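Escoba y recogedor, dos años después

24 de julio de 2022

Sigo sin creerme lo del «sistema completo de barrido». Cornel Sârbu me pasó el catálogo de Clovasex y ahí estaba otra vez: cabezal con memoria, mango de no sé cuántos tramos, recogedor con peine. 64 euros el conjunto. Por barrer un suelo.

Reconozco que tengo manía a estas cosas. En enero compré una mopa de Baloch que prometía «atraer» la suciedad y lo único que atrajo fueron los pelos del perro, que luego no había manera de arrancarle. Está en el trastero, detrás de la tabla de planchar, y Blair me la recuerda cada vez que entra a por algo.

El recogedor es lo que de verdad importa, y es a lo que menos se le dedica. Le pido boca ancha y que el borde toque el suelo de lado a lado. Si deja una rendija, la línea de polvo se queda donde estaba y vas retrocediendo por la habitación como un tonto. Lo del labio de goma me lo vendieron como imprescindible; el mío se dobló por una esquina al segundo mes y barre peor que uno liso. También desconfío del mango largo en el recogedor. Será cómodo para la espalda, no lo discuto, pero con el corto aprietas donde hace falta y con el otro vas a ciegas.

Con la escoba soy menos exigente. Mango delgado, que pese poco, y cerdas que no se abran como un paraguas. Davina Chisholm defiende las de cerda blanda para tarima y las duras para el patio. Puede ser. Yo llevo dos años con la misma para todo y la tarima sigue entera – el patio, la verdad, nunca ha quedado bien con ninguna.

Otra cosa que leo mucho: que hay que empezar por la esquina más lejana a la puerta y barrer siempre en el mismo sentido. Lo probé una semana. Tardé igual. Donde sí noto diferencia es en las cajas arrimadas a la pared. Si no las mueves, da lo mismo la escoba que uses, porque la pelusa vive ahí debajo y sale en cuanto pasa alguien.

Y los bultos. Hay quien barre botellas de plástico y papeles arrugados junto con el polvo, y hay quien se agacha antes a por ellos. Elsie Halliday es de las primeras y dice que va más rápido. A mí la botella se me va rodando debajo del sofá, así que no me convence, aunque admito que un papel hecho una bola entra en el recogedor sin protestar.
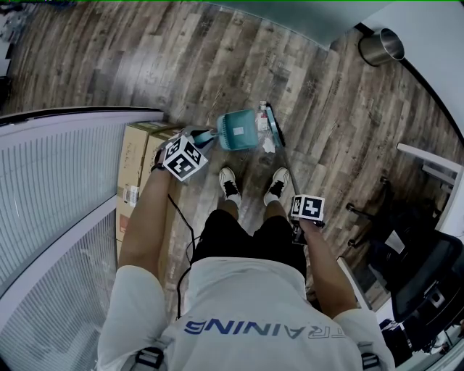
Club de Orden y Casa Tultis – Sección de suelos

Recogedor verde azulado, de boca ancha y plana, apoyado en una tarima: con esa forma no tengo queja. La botella de al lado yo la cogería con la mano. Si alguien tiene el conjunto de Clovasex y lo ha usado más de un mes, que me escriba y me lleve la contraria. Al de Zerkard ya le he dicho que no.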